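## Zurnura – relaxing night train app for phone headsets

Hi, I'm Shobha Menon and I made Zurnura because I love trains and can't sleep on real ones. You drop your phone into any cardboard-style viewer, pick a seat, and ride. That's pretty much the whole app!

There are two routes right now. The Flevcombe line is the slow one, all marshes and little stations with one lamp on, and it runs 70 minutes if you don't skip ahead. Clodgate is shorter and hillier (lots of tunnels, so maybe turn the brightness down first). You look around by moving your head, and if you stare at the window latch for a second the window slides open and the wheels get louder. My favorite thing in the whole app, and it took me most of November to get the sound right.

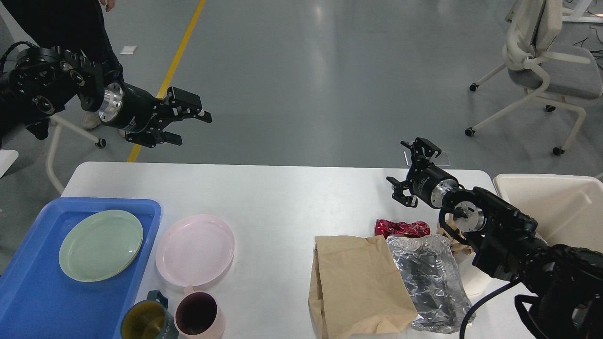
*Two black arms at a white table.*

The download is 185 MB, and after that everything works offline. I did it that way so you can use it on a plane or in a cabin with no signal – I've done both. Your phone needs a gyroscope, otherwise the view just sits there facing the seat in front. A button on the viewer is nice to have but you don't need one.

**What's new in version 2**

- Rain on both routes, on or off in the settings
- Sleep timer that fades the sound out slowly
- You can sit facing backward now (so many of you asked for this!)
- Fixed the drift that turned you toward the aisle after a while

People keep asking about Eskola, the snow route. It's coming, and it'll be a free update for anyone who already has the app. I've got nearly 81 trackside sounds recorded for it and I'm still fighting with the snowflakes, which look like popcorn on older phones.

No ads, no account. If it gets choppy, try the "light scenery" setting before you write to me – it fixes most things on older phones.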